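Catonlow Catalog — read me first

Hi! If you've just unzipped this folder, start here. It holds my transcription of the printed handlists from the Rowbotham Gallery's open shows, the ones where anybody in town could hang a picture if it fit through the side door. I typed most of it at my kitchen table between six in the evening and whenever my eyes gave up, so please be kind about the typos (and send them to me!).

What's inside

works.csv — one row per artwork, 900 rows
artists.csv — one row per exhibitor, linked by artist_id
shows.csv — one row per show, 6 rows
notes.txt — my ramblings about smudged pages

The columns in works.csv are work_id, show_id, artist_id, title, medium, price_asked and hung_where. Titles are typed exactly as printed, including the spelling, so "Harbor at Ketitz" and "Harbour, Ketitz" are both in there and I have no idea if they're the same painting. Medium is also as printed. I did add a second column, medium_simple, which squashes everything down to painting, print, drawing, textile, sculpture, photo or other.

Where it came from

Mateja Ristić lent me her set of handlists, which is complete except for the back page of the fourth show. Beril Akyol had a spare copy of that one with a coffee ring right over the sculpture section — 80 entries on one page, tiny type — and I got all but 2 of them. Those 2 rows have "illegible" in the title field.

Things to watch out for

Price_asked is blank when the list says NFS and zero when the list really says zero. One man offered his watercolors free to a good home three shows in a row and I wasn't going to lose that! Please don't fill in the blanks with zeros.

The Jallitz room was renamed partway through, so hung_where says "Back Room" for the first two shows and "Jallitz Room" after that. Same room, same terrible radiator.

Married names are a mess. I only merged two artists when Mateja or Beril knew them personally, and there are surely more people listed twice.

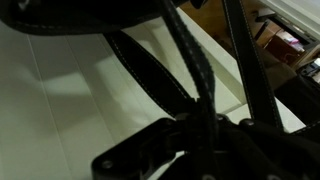 The textile rows need the most work, if anyone's looking for a job. The handlists lump weaving, quilting, felt and leather together under "Crafts" for the early shows, and I had to guess from the titles. Anything I guessed has a 1 in the guess column. If you exhibited back then and know what your piece was made of, tell me and I'll change it to a 0.

Using it

Do what you like with the files, just say where you got them and don't sell them. The artists' phone numbers were printed in the first handlist and I've left those out on purpose.

Next update should be in October, once I've been through Beril's box of private view cards.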